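Nistonura: Teaching Household Chores with Handheld Grippers
Final project report, Applied Automation II
Team: Marisol Muñoz, Fredy Cuervo, Nidia Rengifo
Advisor: Hortensia Yupanqui
Submitted 08/04/2026

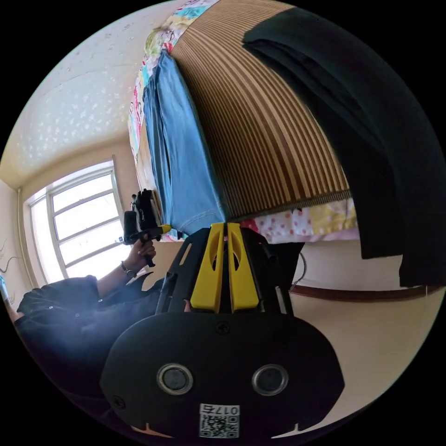 Our project started in September with a simple question from class: can three students with no robot at home collect demonstrations good enough to train one? The department has a single arm in the lab and it is booked most of the term. Handheld grippers were the way around that. A person does the chore with the gripper, the recording is processed later, and the arm only comes in at the end for testing.

1. Goals

We wrote three goals in the proposal and kept them.

Collect recordings of clothes handling in real bedrooms, on real furniture.
Train one policy on those recordings.
Test the policy on the lab arm with clothes it had not been trained on.

The original proposal also had a kitchen task (stacking bowls). We dropped it after the first month so we could spend the time on cloth.

2. Tasks

We settled on two chores. In the first, the operator picks up a garment lying on a bed and moves it to a second spot. In the second, the operator takes a garment hanging over the side of a bed, lifts it clear, and lays it flat. We called these "move" and "lift" in our notes and in the file names.

Jeans were harder than we expected. The fabric is thick at the seams and the fingers need to be open wider before they touch it. Thin shirts had the opposite problem: the fingers often closed on the shirt and the bedding together. Nidia changed the instructions so that operators came in from the side of the garment and paused before closing. That cut down on the bad grasps, and it also made the start of the grasp easier to find when we labeled the recordings.

3. Collection

We recorded in 6 bedrooms belonging to team members, relatives and friends. Each session followed the same order: check storage and battery, do the calibration motion, record the chore, put the garment back in a new position, repeat. Operators were asked not to tidy the room first. We wanted patterned blankets, cables, window light and whatever else was normally there.

At the end of collection we had 592 usable recordings. A recording was thrown out if tracking was lost, if the garment was dropped and picked up again, or if the operator's free hand touched the garment. Fredy reviewed all of them and Marisol rechecked the ones he marked as unclear.

Window light caused the most trouble. When the gripper was turned toward a bright window the exposure changed quickly and tracking sometimes drifted. We tried closing the curtains, but then the rooms were too dark in the afternoon. In the end we had operators stand so that the gripper faced away from the window during the calibration motion, and we accepted some loss after that.

4. Training

We used the Nirbridge toolkit from the department server to convert the recordings and train the policy. Training ran for 4000 steps. We started two earlier runs and stopped both. The first had the finger opening stored in the wrong units – our mistake, found by Marisol when she plotted the values. The second left out one bedroom by accident.

Aparecida Arruda, the lab technician, helped us mount the fingers on the arm and set the speed limit.

5. Tests

We ran 22 trials on the lab arm, split evenly between the two chores. We put a folding cot next to the arm to stand in for a bed. "Move" worked more often than "lift." In most of the failed lift trials the arm took hold of the garment correctly but did not raise it far enough, so the lower part dragged. We think the cot is part of the reason, as it is lower than every bed we recorded at. We did not have time to raise it and test again.

The policy did well with dark clothes on light bedding. It did worse when the garment and blanket were close in color.

6. What we would change

Record bed height and finger opening for every session from the first day. Our notes for the first two bedrooms do not have either.

Book the arm earlier. We had it for one week and spent two days of that on mounting.

Use more kinds of garments and fewer repeats of each. Many of our recordings are the same pair of pants in slightly different positions.

The recordings and session notes are on the Musness shared drive in the Nistonura folder. Ask Professor Yupanqui for access.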